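Kiani Shared Workshop – FAQ for new members

Quick answers, will tidy up later. Ask Hui-mei Kwok at the desk if yours isn't on here.
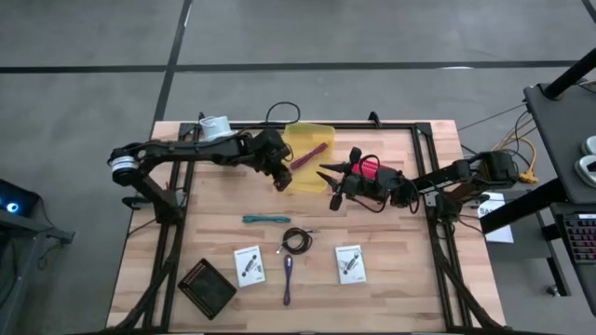
*Butcher-block worktable, black framing round the top.*

## Joining

**How much is it?**
$215 for the quarter. Students and over-65s, ask – there's a lower rate, depends on the month.

**Do I need to do the intro session?**
Yes. Everyone, even if you've had your own shop for years. Takes an evening. Siu-fong Au runs them, starts 6:30 pm sharp, door gets locked.

**Can I bring a friend?**
Twice, then they need to join. Sign them in. No guests on the saws, ever.

## Tables and benches

**How do I book one?**
Paper sheet by the sink or the online calender. Online wins if they clash.

**Can I glue up on the wood tops?**
With paper down, yes. Scrape drips before they set. Epoxy goes on the steel bench only.

**What oil do you use on the tops?**
Plain mineral oil. Please don't bring your own, we had a sticky one all of March.

**Can I leave a project clamped overnight?**
One night, with your name and number on tape. After that it goes on the rack – no promises.

## Storage

**Are there lockers?**
Yes, $286 a year. Waiting list right now. Bezawit Assefa keeps the list, email her and not the desk.

**Lumber storage?**
Vertical rack, eight feet max. Label every board. Unlabeled boards become scrap on the first of the month.

## Other stuff

**Door code not working?**
Press the star key first. Still no – call extension 438.

**Is there parking?**
Behind the Hondari building after 5 pm. Before that, street only.

**Do you sell wood?**
Offcuts, yes, by the bin. For full boards try Restance, they deliver here if you ask.

**Can I cancel?**
Any time, but we dont refund part quarters. Hand your key fob back or it's $20.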